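Reading Political Commentary: Handout 3
Anonymous Sources, Resignation Letters and the Claim of "Chaos"

Read this before the October session. Bring one opinion column, printed, with the date and the outlet's name still on it. A screenshot of a headline is no use to us.

What we are dealing with this week

When a senior official quits, two kinds of writing show up within the hour. One reports that the person has left. The other tells you what it means. The second kind is usually longer, gets shared more, and has far less in it. Your job is to separate the two, even when they sit in the same paragraph, which they nearly always do.

I am going to be hard on these columns, including the ones I agree with. Please be hard on the ones you agree with too. Students tend to find six faults in a column from the other side and none in their own.

The resignation letter

A resignation letter is a public document written by someone who knows it will be read in public. Treat it that way. Columnists like to call such letters "stunning" or "blistering." Go to the text and look for the blistering sentence. Often you will find a polite paragraph about shared values and a line that could be read three ways. Maybe the writer did mean it as a rebuke. Maybe so, but then the column should quote the words and argue from them. Ask what is missing as well. Does the letter name a decision? Does it name a date? If it names neither, then the link between the resignation and yesterday's policy fight was supplied by the columnist.
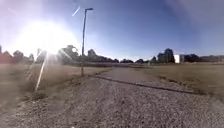 Gravel path, low sun.

Sources "close to the matter"

Our sample for this unit is 619 opinion pieces collected by last year's class. The coding was done by hand and I would not bet my house on it. Still, 50 of them rested their main claim on a single unnamed source, and 33 of those gave no reason for the source being unnamed. I don't say the sources were made up. I say the reader has no way to tell, and that the columns were written as if this did not matter.

Three things to mark in the margin:

Who could know this? A conversation between two people has two possible sources, plus whoever they told.

Who gains if it is printed?

Does anything later in the piece depend on it? Cross out the anonymous claim and see what is left standing. In one column we used last year, what was left was the weather.

Diagnosis at a distance

A popular move is to take a list of symptoms from a manual and match a politician against it. The politician always scores full marks. Try the same list on a leader you admire, or on a department head. A checklist that catches everyone in public life tells you little about one man's fitness for office. There may be a serious argument to make about judgment and temperament, and it should be made from decisions on the record.

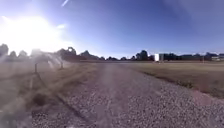 Benvinda Correia

Loyalty as an explanation

"Whose side is he on?" is a question that cannot lose. If a leader's decision pleases a foreign government, the column says he serves it. If it pleases two governments that dislike each other, the column asks which one he serves more. Notice that "neither" is not on offer. Nor is the dull answer, that he had promised it in a campaign, or that he was tired of hearing about it.

Tamás Farkas objected to this section when I first taught it. He thinks I let politicians off too easily, and that sometimes a pattern of decisions really is evidence. Fair enough. A pattern is evidence once somebody lays out the decisions that don't fit along with the ones that do. I have yet to see a column that does so in under two thousand words.

For the seminar

Joaquim Cardoso and Ursina Gruber will present first. Take the column you were given, strike every sentence that predicts the future, and read us the rest aloud.

Everyone else: one page, double spaced. State the column's main claim in a single sentence, list what supports it, and say whether you believed it before you started reading. Papers that call a piece "biased" without quoting a line from it will come back unmarked.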